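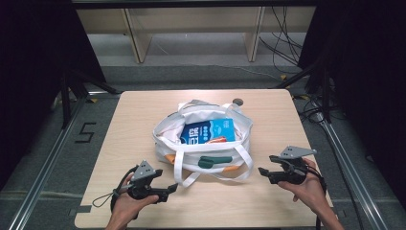

Last changed: December, by Kerstin Kristiansen

Lastora hand grippers, station 5: setup and upkeep notes

Hi! If you have landed in this folder you are probably about to run the bag task on station 5, or something on station 5 has stopped working and you would like it to start again. I look after the pair of hand-held grippers there, and these are my notes. They grew out of a text file I kept for myself, so they wander a bit.

What is in the folder

README (you are reading it)
setup_sheet, one page, the one I print
jaw_log, every pad and screw I have touched
bag_task, recordings of packing and unpacking the tote, 50 so far

Left and right

The two grippers are the same design, but please don't swap them! The zero values are stored per unit, and if you trade hands the closing width reads 2 mm off. It looks fine on the live plot and then makes a mess of everything downstream (ask me how I spent my first weekend with this set). Left unit goes in the left port, right unit in the right port, and the software won't warn you if you get it wrong.

Before you start

Plug in both cables first, then start the Draltach logger. The other way around it finds one gripper and quietly carries on with that. Open and close each jaw fully, slowly, and watch the width go to zero and back. If it stops short of zero, run the zero routine again before you record anything.

Then check the triangular plate on top of each gripper. Hold the body and try to rock the plate with your thumb. Any play at all and the screws want a turn. I use the short hex key because with the long one it's far too easy to overdo it, and I have already stripped one thread that way.

Leave some slack in the cables. I like a loose loop by the left hand so that you can reach into the bag without the plug taking the load. The right one can drop off the near side of the table, just keep it clear of your feet.

The bag

We use the white tote with the two straps, and the blue tofu box goes in it along with whatever small item is on the sheet for that run. Soft fabric is hard on the jaws in a way I didn't expect. Lint works its way into the hinge and the closing starts to feel gritty. A dry brush gets it out. Please no oil, it ends up on the bag and then on the pads, and you'll be chasing a slipping grip for the rest of the day.

Straps are the other nuisance. If one gets caught in the hinge, open the jaw and lift the strap out. Don't pull! I bent a jaw pin doing exactly that.

Changing the pads

I change them every 6 weeks, or sooner if the edges curl. Spares come from Hedlund and live in the drawer marked Fundska (old label, old project, I never took it off).

1. Unplug the gripper.
2. Peel the old pads from the tip end.
3. Wipe the jaw with alcohol and let it dry.
4. Press on the new pads and clamp the jaw shut on a folded card for 2 hours.
5. Run the zero routine and write it in jaw_log.

Known problems

The right plug works loose if the cable gets twisted. You see it as short gaps in the width signal. Reseat it and throw that run out.

The logger sometimes hangs on to a dead session after a crash. Restarting it clears that, but the last recording is gone.

Still to do: proper strain relief on both cables, and a width check that runs by itself at startup. If you fix either of those before I do, put your changes in jaw_log and tell me, I'll be thrilled.

Kerstin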